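**Denach** is a continuous integration server for small and mid-sized software teams. It watches a code repository, runs a set of build and test steps when a change arrives, and reports the result to the person who made the change. It is written in Go and released under a permissive license.

## History

Denach was started by Wayne Tindall and Shuk-fan Fang as an internal tool at Nuttall, a maker of scheduling software. The company's earlier build system ran every job on one machine, and a full test run took 103 minutes. The first public version, 0.4, came out on 18/07/2019. It supported Linux only and had no web interface.

A plugin system was added in version 1.0, along with support for Windows build agents. The configuration format changed in the same release, and older files had to be converted with a separate command.

## Design

A Denach setup has one coordinator and any number of agents. The coordinator keeps the job queue and stores logs. Agents ask the coordinator for work, so they can sit behind a firewall without an open inbound port. Each job runs in a fresh container unless the project file says otherwise.

Pipelines are described in a plain text file kept in the repository. Steps can depend on other steps, and those with no shared dependency run in parallel. A single coordinator is limited to 1,000 queued jobs by default.

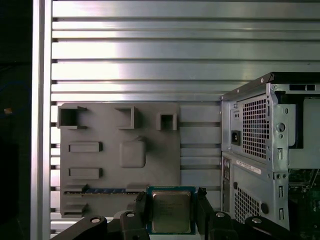
Marjorie Bunting has argued that the default queue limit is too low for teams that keep many projects in one repository, and that the error shown when it is reached does not say which setting to change. The message was reworded in version 2.1, but the limit stayed the same.

## Plugins

The official index lists 71 plugins. Most deal with notifications, artifact storage or test reports. Imen, a plugin that splits slow test suites across agents, was later merged into the main program.

## See also

- Wandberg (deployment tool)
- Build automation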